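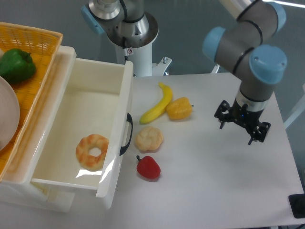

Prosley Tabletop Cell: Setup and Care

The Prosley cell is a two-arm station for pick-and-place work with household objects. It ships with a white matte tabletop, two pedestal mounts, a two-finger gripper for each arm and the Dornitz drawer cabinet. The standard object set includes toy peppers, a banana, a bread roll and a donut. Baskets and plates are ordered separately.

Specifications
Payload per arm, gripper fitted: 2 kg
Arm reach: 700 mm
Gripper supply: 24 V through the tool flange
Drawer handle: black, curved, side-mounted
Pedestal: white, floor-bolted

Setting up
Bolt both pedestals before hanging the arms. Leave a loop of slack in the base cable so that the first joint can turn through its full range — a tight cable will pull the connector. Fit the gripper to the flange with the four supplied screws and tighten them to 5 Nm in a cross pattern.

Place the cabinet to the left of the tabletop with the handle within reach of the right-hand arm. Open the drawer fully and jog the gripper to the handle at low speed. Save this as the handle point, then save a second point above the drawer floor. Both points must be taught again whenever the cabinet is moved.

Routine care
Wipe the tabletop and the inside of the drawer with a damp cloth every Saturday or at the end of the working week. Do not use solvent on the joint caps. Check the flange screws after every 17 hours of running. Inspect the finger pads for wear and replace them as a pair.

Faults
Fingers close unevenly: remove the pads, clean the linkage and run the homing routine.
Drawer sticks partway: clear the runners and check that the cabinet is level.
Arm stops near the cabinet: the saved handle point is out of position. Teach it again.

Spare parts
Finger pads, joint caps, base cables and drawer runners are stocked at Fardale. The Cronin gripper linkage kit is made to order — allow two weeks for delivery.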